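Plutis helps small companies and schools decide what robot equipment to buy, what to rent and what to leave alone. We work from two rooms on the second floor of the Dervishi building and have no stake in any manufacturer.

## What we do

Most clients come to us with a price list and a deadline. We start with the job itself: what has to be picked up, how heavy it is, how often it changes, and who will be there when something jams. Then we write a budget covering the purchase, spare parts, training and floor space for the first three years.

Grippers get more of our time than any other item. A thin cardboard wall needs a different grip from a steel part, and the finger pads are a running cost that many first budgets leave out. We ask to see the tool on ordinary household goods before we put a figure next to it.

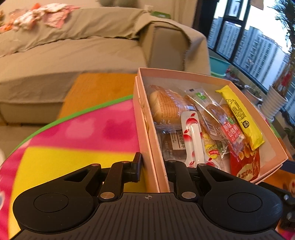

## How we charge

- **First review:** $520, fixed. You get a written list of what you need and what can wait.
- **Full equipment plan:** $2,012, including one site visit and two rounds of changes.
- **Yearly check:** $731. We go over repairs, spares and anything due for replacement.

Travel outside the county is billed at cost. We do not take commissions from sellers.

## Past work

We planned the packing line at Plastside and the training room at Horkari, where the spare parts budget was split over two years. Both still use our yearly check.

Budget requests for the coming year should reach us by October. Plans ordered in December are delivered in February.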